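Why do your clothes go stretchy? (and how to fold the ones that do)

Pull the waist of your joggers. Go on. Let go -- snap! Back it goes. Now try that with a tea towel. Nothing much happens, does it?

So what is going on in there? Elastic, that's what. Thin rubbery threads, sewn in or threaded through a sort of tunnel in the cloth. The clever bit is how it gets put in. The elastic is shorter than the cloth. The person at the sewing machine pulls it out long, stitches it down, then lets go. Elastic shrinks back. Cloth can't shrink, so it has to go somewhere, and it bunches up into lots of little ruffles. Those ruffles are called gathers.
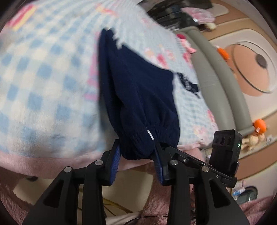 Munum Junior Makers -- Clothes & Cloth Team

Gathers are really just spare cloth waiting to be needed. Stretch the band and they flatten out. Let go and they come back. A cuff can squeeze over your whole hand and still hug your wrist, which is why you don't need a button there.

Try it! You need a strip of old cloth (ask first!!), a bit of elastic about half as long, and a grown up with a needle. Leandro Salinas from our Thursday club did his with a pillowcase and it came out as a very wonky hairband. He wore it anyway.

Word to know: RUBBER. Real rubber starts as a milky juice from a tree. It is made of long, long curly chains, much too small to see. Pull and the chains straighten. Let go, they curl up again. Lots of elastic today is made in factories instead but the idea is the same.

Does elastic wear out? Yes. We pulled one band 200 times at the Brøndum workshop and it was fine. Bit warm. Somebody wanted to go on to 2956 but it was nearly lunch. What does hurt elastic is heat, strong sunshine and years and years of being stretched. Old bands go crunchy. If you hear a crackle when you pull, thats the rubber giving up.

Now the folding. Stretchy clothes are wriggly and they won't sit in a nice square, so find somewhere big. A table will do. A bed is better, because soft things don't slide off it so easily.
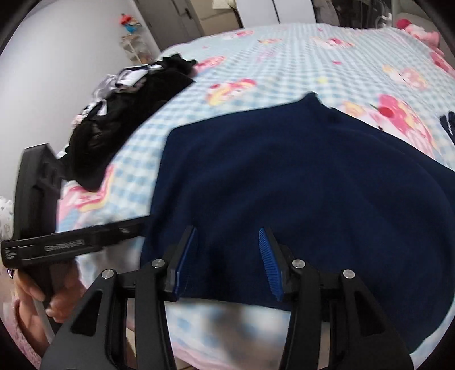
Get it flat before you do anything else. Smooth from the middle out to the edges with your palms. Don't worry about every tiny ripple, you'd be there till bedtime.

Then:

Sleeves or legs in first, so there are no dangly bits.
Fold one long side over to meet the other.
Leave the stretchy end till last. Don't pull it!
Fold up from the bottom, once or twice, and pat it down.

The stretchy end always looks lumpy. It's supposed to. There is more cloth packed in there than anywhere else, remember the gathers, so it makes a fat little roll. Tuck it inside the last fold and the pile stays flatter.

Tove Brynjólfsdóttir, who runs our sewing table, rolls hers up instead, like a Swiss roll. Good for small drawers. Bad if you want to find your blue top in a hurry as you can only see the ends.

Elastic hunt! Look round your bedroom. Try socks, pants, a fitted sheet (corners!), a swimming bag, a hat. Write down where the elastic is and what it's job is. Is it holding something up, keeping something shut, or keeping the cold out?

Bring your list to club. Next time it's zips.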